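The Rule About the Marble

By Anness Uzor

My aunt wrote the kitchen rules for Grornetico back when the whole company fit into two rooms over a bakery in Bamora, and there were 14 of them then. By the time I came to work there the list had grown to 112, and it lived in a green binder that everyone called the hymnal. I was hired in June to read it from front to back and say which rules we could do without, a job I took to mean that I was young and had no friends in the building yet.

The kitchen existed only in the simulator. It had a long counter and mosaic walls, and every arm had to behave properly in it before anyone would let it near a real stove with a real grandmother standing beside it.

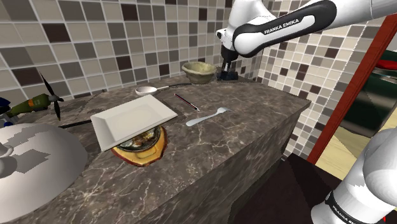
The practice kitchen, with the plate tipped up on its round board.

I was fond of the small rules right away. Rule 9 said the arm must never travel over food if there was a way around it. Rule 31 said that anything with a cord was to be treated as if somebody loved it. Rule 58 went on for a page and a half about spoons, and I will admit I read it twice, sitting on the back stairs with a cheese roll in my lap and the smell of the ovens coming up through the floor.

The one that puzzled me was Rule 3. It said that before the first reach of any run, the arm was to look at the bare counter and do nothing while one might count to 100. There was no explanation, and my aunt had always been a great one for explanations. I worked out that the pause had been taken 3,605 times since the binder began, and I put a pencil mark next to it, very lightly, and felt quite grown up about it.

Then, because it seemed only fair, I stayed late one evening and sat through the pause myself, with the wrist camera's view up on the big monitor and my shoes off under the desk.
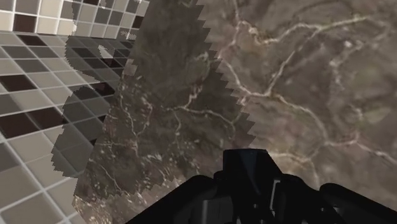
At twenty I was bored. At forty I had started following the pale veins in the stone, the way I used to follow rivers in the atlas at her house, and somewhere past sixty I noticed the dark band across the marble with its ragged sawtooth edge. I had been looking at shadows in that kitchen for weeks and had never wondered what an arm might make of one. Would it take that edge for the end of the counter? Would it set a cup down there, or shy away from it like a horse at a puddle?

I telephoned my aunt, though it was after ten and she goes to bed with the hens.

"How far did you get?" she asked.

"Seventy-something."

"Well, go back and finish," she said, "and then tell me what else you saw." She didn't sound the least bit sleepy.

So I finished, and I wrote four questions on the back of my bus ticket, and in the morning I rubbed out the pencil mark.

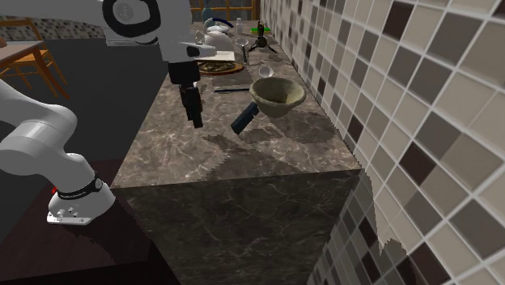

Rule 3 at work: gripper open over bare marble, supper left where it is.

We did cut some rules in the end, mostly the ones that said the same thing twice, and a very cross one concerning teapots. Rule 3 kept its place and gained a second sentence, in my handwriting, asking whoever was on duty to count along. My aunt came in to see it. She read the page standing up with her coat on, corrected my comma, and asked if the bakery still did the cheese rolls.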